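Skilo Home Handling Guide
Section 4: Setting Up a Tidying Task

13 April 2018 | Essien Documentation Desk
6 min read 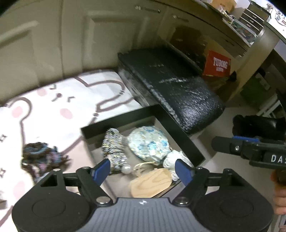 Photo: Piseo project

Can a machine put away a box of odds and ends yet? In part. Skilo can learn to pick up many small household items, but it needs a person to show it the job first, and it still drops things. This section covers how to set up a tidying task, how to record it with the hand-held grippers, and what to expect when the arm tries it alone.

Before you start, finish Section 3 (Charging and Pairing). Both grippers must show as paired in the Imus app.

4.1 Choose the items

1. Pick items that differ in shape and feel. A pouch, a ball of yarn and a flat piece of wood make three very different grasps.
2. Leave out anything sharp, wet or breakable.
3. Leave out anything heavier than 300 grams. The finger pads will slip before the motor stops.

Note: Glittery cloth, such as sequins or beads, is harder than it looks. It throws back light and the software may lose the edge of the item. Include one piece if you like, but do not start with it.

4.2 Set out the box

1. Put an open box with low walls on the floor. A dark box gives better results with pale items.
2. Lay the items in one layer. Do not stack them for the first set.
3. Leave enough space at the walls for one finger pad to pass.
4. Clear a path to the place where the items will go.

Printed mats and rugs can stay down. Earlier versions took drawn shapes for real objects, and this was corrected in release 75. If Skilo still reaches for a printed pattern, cover that part with a plain cloth and report it through the app.

4.3 Record the task

1. Hold one gripper in each hand, with your fingers behind the guard.
2. Open the jaws fully before you move over the box.
3. Lower the jaws until the pads are on both sides of one item.
4. Close slowly. Stop when the item holds.
5. Lift straight up, move to the target place, and open the jaws.
6. Return to the start position and wait for the tone.
7. Repeat until the box is empty. This is one run.

Record at least 63 runs before you train. Change the order of the items between runs. If two people share the work, have each record in the same room.

CAUTION: Keep hair, sleeves and ribbon away from the jaw pivots. Press the release tab before you pull anything out of the jaws.

CAUTION: Large beads and other small round items can shoot out when squeezed off center. Keep children and pets out of the work area.

4.4 What the arm can do alone

After training, Skilo was tested on 1,002 single picks in the Piseo trial homes. Soft, rounded items gave the best results. Flat items lying against the bottom of a box gave the worst, and the arm often pushed them along the wall until it timed out. Thin loops were picked up by chance more than by plan.

Do not leave the arm working in an empty house. It can't yet tell a finished job from a stuck one. Folding, sorting by owner and closing lids are not supported in this release. Work on lids is planned for November.

If a pick fails three times in a row, the arm stops and the status light turns amber. Move the item by hand, then press Resume.

Related sections
Section 3: Charging and Pairing
Section 5: Training and Updates
Section 6: Cleaning the Finger Pads
Appendix B: Status Lights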